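Domidel Cap and Helmet Display Stand, Model 1575

Product details

The Model 1575 is a single-post stand for the display and storage of historical headgear. It was drawn up for small museums, reenactment groups and private collectors who show kepis, shakos, side caps, bicornes and similar pieces outside a fitted case. The stand carries the piece from inside the crown, so that no load falls on the brim, the visor or the chin strap.

The post is powder-coated steel tube. The crown form is sold separately and comes in 4 sizes. All forms use the same collar and can be exchanged without tools.

Specifications

Post height: adjustable in 9 positions
Maximum load: 8 lb
Post finish: matte black or gray
Crown form: closed-cell polyethylene foam, undyed
Form cover: washed cotton jersey, removable
Base: steel disk with felt underside
Assembly: one hex key, supplied

Choosing a crown form

Measure the inside circumference of the headgear at the sweatband and order the next size down. The gap is filled with acid-free tissue. A form that fits tightly will stretch old leather bands, and the damage does not reverse. Stiff pieces such as shakos can rest directly on the form. Soft caps and berets need a padded top, sold as the Kelmendi insert, which holds the cloth in its worn shape without pulling on the seams.

Badges, cockades and plumes are not supported by the stand. A tall plume raises the center of gravity, and the wide base should be ordered for any piece that carries one. Metal laurel wreaths and other open headpieces are outside the scope of this model — use the Trunico ring mount, which holds them from three padded points.

Care

Wash the cotton cover before first use, without softener or bleach. Check the foam every October for dents and replace it if it no longer springs back. Keep the stand out of direct sun; wool and silk fade well before the post finish shows any change.

Ordering

The stand ships flat in one carton. Crown forms ship separately and may arrive on a different day. Orders of more than one carton are packed on request with numbered labels matching the buyer's own inventory list. Spare collars, covers and felt pads are kept in stock for all earlier versions of the post.

Customer comments (1)

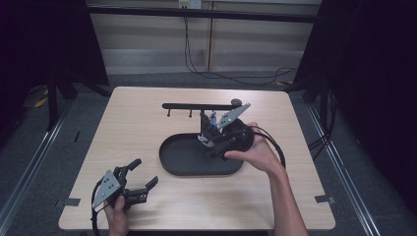
Loner wrote that the post sits well under a kepi, but that the size chart should give the circumference in inches as well as centimeters, and asked whether the wide base can be bought on its own for stands already in use.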